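Ticket 2762 – Sincronización de inventario Plolora / almacén Trultthorpe
Estado: resuelto

Síntoma: el módulo Omer devuelve error 107 al importar el catálogo de calzado. Las fichas se crean sin tallas.

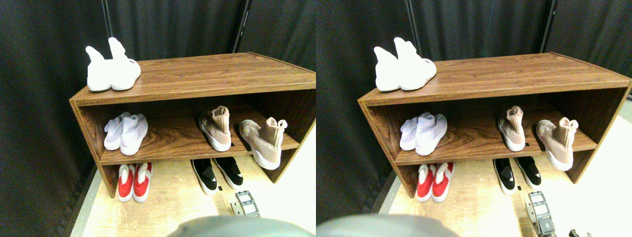
Zapatillas blancas de punto sobre el zapatero de madera.

Primera prueba: reinicio del servicio y reimportación. Mismo error en 14 fichas.

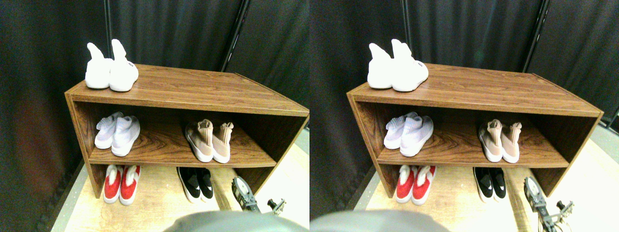
El registro muestra tiempos de espera de alrededor de 70 segundos contra el servidor Ghumman – el límite configurado es menor. Se amplía el límite; el error persiste.

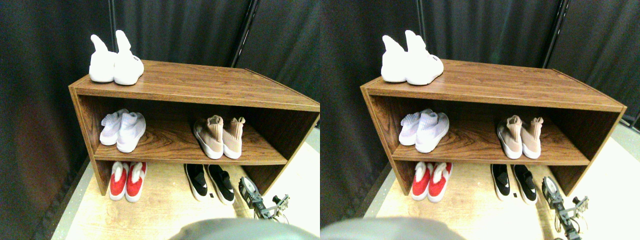

Zapatero con cinco pares de zapatillas.

Causa: el CSV exportado en agosto usa punto y coma como separador y Omer espera coma. Se corrige la plantilla y se vacía la caché.

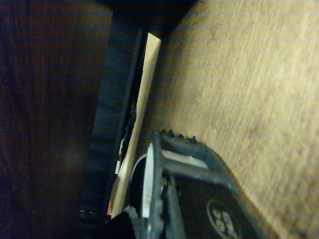
Superficie de madera clara, detalle de la veta.

Importación completa sin errores. Cierra: Maite Miranda.

Última actualización: 10 de mayo de 2024

Comentarios
rgil: Mismo error con tabuladores. La plantilla nueva lo arregla.
almacen_b: ¿Hay que vaciar la caché en cada puesto?
M. Miranda: No, solo en el servidor.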